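Session 6: Who does what once the arms arrive?

Hello again! Before we start, read Carola Vogler's short piece on the packing line at Görtz (217 staff, two arms, a lot of grumbling). I like it because she asks people what their day feels like now, and most of them talk about waiting. You used to pick things up all day; now you keep an eye on something else doing it.
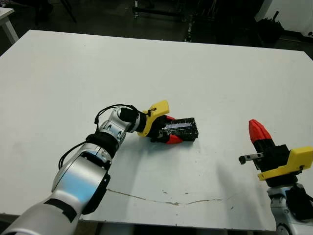 Handling and checking

Gripping a small black block is one task, and deciding whether it's fit to go out is another. At Görtz the second one stayed with people, but the pay grade didn't move – we'll argue about that! 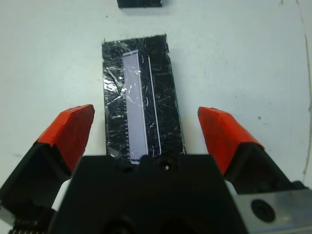 Fig. 2. Open fingers either side of a wrapped black item.

New jobs, old desks

Jarmila Polák went from packer to cell minder after 96 hours of training. She told me she missed the chatting most (me too, I'd have hated it). Jot down which bits of your own job are really company.

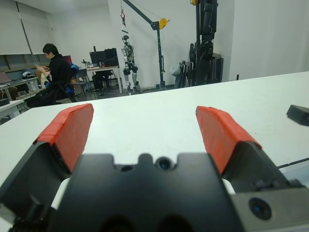

Fig. 3. Gripper over the table, with a colleague seated beyond it.

For next time: 800 words on one task you'd hand over and one you wouldn't. Send them to Bontu by noon, please.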